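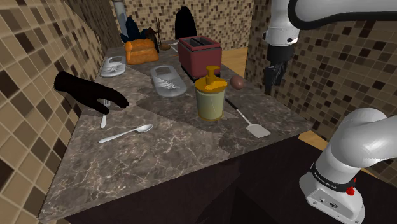
Les ateliers de cuisine du soir reviennent à Preltemham, et les inscriptions sont ouvertes

Publié le 6 août 2022

On nous posait la question au marché, à la sortie de la bibliothèque et même, paraît-il, dans la salle d'attente du dentiste : les ateliers de cuisine du soir allaient-ils reprendre après la longue fermeture de la salle Hunov ? La réponse est oui, et c'est avec un vrai plaisir que nous l'écrivons, car ces soirées avaient laissé un vide dans le quartier. La salle rouvrira à la rentrée, avec une cuisine refaite, un sol neuf et, détail que les habitués apprécieront, une hotte qui ne couvre plus la voix de la personne qui explique la recette.

Les travaux avaient commencé en février, au moment où l'association Gateo, qui organise les ateliers depuis leurs débuts, s'apprêtait à lancer une série sur les soupes d'hiver. Il avait fallu tout annuler en quelques jours, rembourser les inscrits et trouver preneur pour une quantité déraisonnable de poireaux déjà commandés – les voisins de la rue du Lavoir s'en souviennent, on leur en a déposé jusque sur les appuis de fenêtre. La série sur les soupes est donc reportée à l'hiver prochain, et ceux qui s'y étaient inscrits seront prévenus avant tout le monde s'ils souhaitent retrouver leur place.

Le programme de la rentrée comporte sept ateliers. On commencera par les conserves et les confitures de fin d'été, avec les prunes et les dernières tomates, puis viendront les pâtes fraîches, une soirée consacrée aux légumes farcis, deux séances de pâtisserie (l'une pour les pâtes levées, l'autre pour les tartes) et un atelier sur les restes, qui avait eu tant de succès la dernière fois qu'on avait dû emprunter des tabourets à l'école de musique. La septième soirée sera un peu différente, puisqu'on n'y apprendra pas de recette : on y parlera de l'entretien des couteaux, des planches et des casseroles, et chacun pourra apporter un ustensile fatigué pour demander conseil.

Les débutants sont les bienvenus, et l'association insiste beaucoup là-dessus. Il arrive que des gens hésitent à pousser la porte de peur de ne pas savoir tenir un couteau ou de rater leur pâte devant les autres, alors que l'on rate très volontiers ensemble dans ces ateliers, et que l'on mange tout de même le résultat. Les enfants à partir de dix ans peuvent venir accompagnés d'un adulte, sauf pour la soirée des conserves, où l'on manipule de grandes marmites d'eau bouillante.

Côté budget, la remise en état de la cuisine a coûté 3918 euros, dont 2000 apportés par la commune. Le reste provient de la vente de gâteaux du printemps, de la brocante et d'une collecte menée auprès des commerçants, qui a rapporté à elle seule 525 euros. L'épicerie Iwasaki, place de la Fontaine, a préféré donner en nature et fournira la farine, le riz et l'huile des premières séances. Gateo tient à remercier chacun, y compris les personnes qui ont passé plusieurs samedis à gratter de vieilles plinthes et dont la patience force l'admiration.

Le prix de chaque atelier reste inchangé, ingrédients compris, et le tarif réduit est maintenu pour les étudiants, les demandeurs d'emploi et les retraités. On peut s'inscrire à une seule soirée ou à la série entière. Les bulletins sont à retirer à l'accueil de la mairie, à la bibliothèque ou directement chez Iwasaki, où l'on en trouvera une pile à côté de la caisse. Il suffit de le déposer rempli dans la boîte aux lettres de la salle Hunov, côté cour – et surtout pas côté rue, où la boîte appartient au cabinet d'à côté, qui a déjà reçu bien des courriers à propos de confitures.

Pensez à apporter un tablier, un torchon et une ou deux boîtes pour remporter votre part. Le reste du matériel est prêté sur place. Les personnes allergiques sont priées de le signaler sur le bulletin, dans la case prévue, afin que les recettes puissent être adaptées à temps. L'entrée côté cour est de plain-pied, et le petit parking derrière la salle sera accessible en soirée.

Enfin, l'association cherche encore des recettes de famille pour le cahier qu'elle distribue en fin de saison. Une feuille manuscrite convient très bien, même tachée, du moment qu'on arrive à lire les quantités. On peut la glisser dans la même boîte que le bulletin d'inscription, ou l'apporter le soir du premier atelier.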